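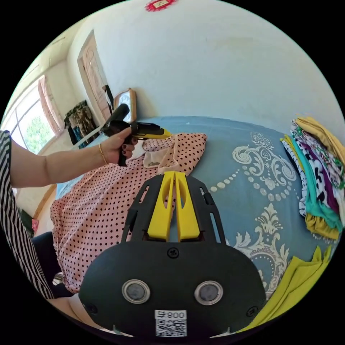
Akash Solanki wrote in to say that folding on a bed is cheating and a table gives a sharper crease. Maybe so, but I love a bed for this!

Folding clothes means turning a garment into a flat shape that stacks (my own definition, so be kind). Collared things go face down, sides in, hem up to the collar. Thin printed cottons slide around a lot, so I smooth them with my palm first.

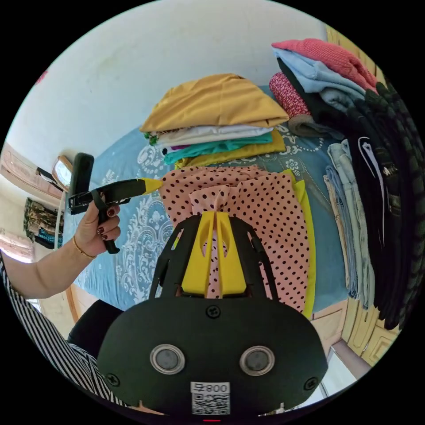

Doesn't rolling save more room, asks a reader in the comments. In a suitcase, sure. On a shelf I still fold, and my Lindqvist dresser has 2 drawers that only close on flat piles – I tried rolls in January and had to pull the whole thing apart.

See also: Ironing, Bedspreads, Closets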